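Prasero Heimrouter — Kapitel 4: Aufstellen, anschließen, einrichten
Stand: 23.08.2025, gilt ab Firmware 274

Vor dem Start

Zugangsdaten vom Anbieter bereitlegen. Ohne die geht ab Schritt 9 nichts mehr. Altes Gerät noch nicht abmelden, erst wenn der Prasero läuft.

Im Karton: Router, Netzteil, LAN-Kabel gelb, Anschlusskabel weiß, Wandhalter mit zwei Schrauben. Dübel sind nicht dabei. Fehlt was, bitte an den Händler wenden und nicht an Closance direkt.

4.1 Standort

1. Platz suchen. Möglichst mittig in der Wohnung, Regal oder Wand, Brusthöhe ist gut.
2. Abstand halten zu Mikrowelle, Heizkörper, Aquarium, Metallschrank.
3. Lüftungsschlitze frei lassen. Nichts drauflegen, auch kein Buch.
4. Kabelweg von der Dose zum Router ausmessen. Lieber etwas Reserve.

Achtung: Kabel nicht quer durch den Laufweg legen. An der Fußleiste entlang führen, Clips oder Kanal benutzen. Nicht unter Teppich, nicht in den Türspalt quetschen.

Hinweis: Überlänge locker aufrollen, mit Klettband sichern. Keine Kabelbinder stramm ziehen, das mag die Ader nicht. Enge Knicke direkt am Stecker vermeiden. 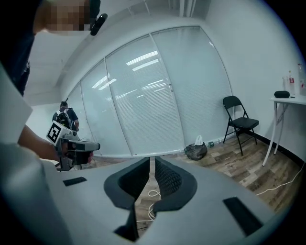

Rückmeldung aus dem Nutzerforum: Bei uns lag der Rest vom Kabel monatelang im Flur rum, bis der Staubsauger dran hing und die Nase vom Stecker ab war. Verbindung brach danach alle paar Minuten weg, haben den Router zweimal umgetauscht, bevor wir auf das Kabel gekommen sind. Schreibt das bitte weiter vorne ins Handbuch.

Steht jetzt weiter vorne. Rastnase gebrochen heißt: Kabel tauschen. Kleben hilft nicht.

4.2 Anschließen

5. Weißes Kabel in die Dose, anderes Ende in die Buchse WAN. Muss hörbar einrasten.
6. Netzteil einstecken. Nur das mitgelieferte, das vom Vorgänger passt zwar mechanisch, hat aber die falsche Spannung.
7. Warten. Die Lampe Power blinkt, dann Dauerlicht. Während des Blinkens nicht ausstecken!
8. Rechner mit dem gelben Kabel an LAN 1. Geht auch per WLAN, Name und Schlüssel stehen auf dem Aufkleber unten.

Hinweis: LAN 1 kann 1.000 Mbit/s, die anderen Buchsen auch. Im WLAN kommen je nach Gerät und Wand deutlich weniger an. 600 Mbit/s im selben Zimmer sind schon ordentlich, im Keller darf man das nicht erwarten.

4.3 Einrichten mit Ganard

Ganard ist die Oberfläche im Browser. Keine App nötig.

9. Browser auf, prasero.box eintippen. Kommt die Suchmaschine stattdessen, einen Schrägstrich dahinter setzen.
10. Sprache wählen, Anbieter aus der Liste. Nicht dabei? Dann »Anderer Anbieter« und die Daten von Hand eingeben, Groß- und Kleinschreibung beachten.
11. Neues Gerätepasswort vergeben. Empfohlen sind 18 Zeichen. Aufschreiben, und zwar jetzt.
12. WLAN-Namen ändern, wenn gewünscht. Wer den alten Namen und alten Schlüssel übernimmt, spart sich das Neuanmelden von Drucker, Fernseher usw.
13. »Übernehmen« klicken. Router startet neu, die Seite lädt manchmal nicht von selbst neu — dann von Hand.

Vorsicht: Fernzugriff ist ab Werk aus. Auslassen, wenn man ihn nicht wirklich braucht.

4.4 Zweites Zimmer mit Saber

Saber ist der Verstärker aus der gleichen Reihe, getrennt erhältlich. Zwei Wege, per Funk oder per Kabel. Kabel ist stabiler, macht halt mehr Arbeit.

14. Saber zuerst neben den Router stellen und koppeln (beide Tasten drücken, bis es grün leuchtet).
15. Ausstecken, ins andere Zimmer tragen, wieder einstecken.
16. Bei Kabelbetrieb: von LAN 2 am Router zu LAN am Saber. Kabel vorerst lose auslegen, Empfang in allen Ecken prüfen, erst dannach fest verlegen.

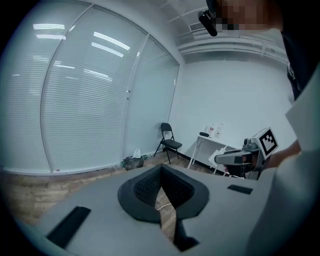 Abb. 4-2: Dünnes weißes Kabel auf hellem Holzboden.

17. In Ganard unter »Heimnetz« nachsehen, ob Saber mit Kabelsymbol erscheint. Steht da ein Funksymbol, Stecker prüfen, beide Enden.

Lampe am Saber rot: zu weit weg oder nicht gekoppelt. Schritt 14 wiederholen.
Lampe orange: läuft, aber schwach. Ein Stück näher ran.
Lampe aus: Steckdose prüfen, Schalter an der Leiste wird gern vergesen.

Zurücksetzen siehe Kapitel 7. Telefonie siehe Kapitel 5.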